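Teaching by demonstration – handout 4 (kinesthetic vs. teleop)
Last updated: June

Read before lab. Covers what we rushed through at the end of the lecture, plus the homework.

Two ways to get demos. Kinesthetic: arm in gravity comp, you grab it near the wrist and push it through the task. Teleop: you drive it from a leader arm, a 3D mouse or a headset controller, hands off the robot. Both give you joint angles and gripper state over time. What differs is who is in the camera view and where the noise comes from.

Kinesthetic – cheap, quick to learn, you feel contact directly. Bad: your hands and sleeves are in every image, so a vision policy can learn to follow the hand. Standard fix is to replay the joint trajectory with the person out of the way and record images on the replay. Replay fails sometimes (block slipped, block not where it was), throw those out.

Teleop – clean images, and what you see is closer to what the policy will see. Bad: lag, no force feedback on most setups, people stop and think. Pauses get learnt too. Noelia Escobar's first set had 51 demos and the policy just hovered over the bowl, see her notes in the shared folder.
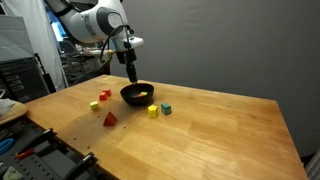 Segment before you train. For pick and place use approach, grasp, lift, transfer, release, retreat. Boundaries mostly come from the gripper signal, but check by eye around release. With the fingers pointing straight down into the bowl and the block tilted against the inside wall, the arm pose alone won't tell you which side of the release you're on – you need gripper width and its timestamp. Same pose, two different actions. Single-frame policies get stuck right there, give them some history. Also the shiny inside of a dark bowl is a bad place for depth, so don't label release from the depth channel. And not every piece is a cube, the red prism has a sloping face, so think about which way the fingers close before you demo it.

How many demos? Depends on spread more than count. Kyu-ri Jeon ran the comparison last term: 300 demos with fixed starts did worse than 166 with the blocks moved every time. Move the bowl too, students forget the bowl.

Logging checklist
– zero the gripper
– one operator per file, initials in the name
– note kinesthetic / teleop / replay
– keep failures, seperate folder
– trim dead time at both ends, not in the middle (yet)

Homework: collect 59 demos per pair, mixed starts. Segment ten by hand. Compare your boundaries with your partner's and report the disagreement at release. One page, plots ok.

Questions to Leandro Requena, before noon please.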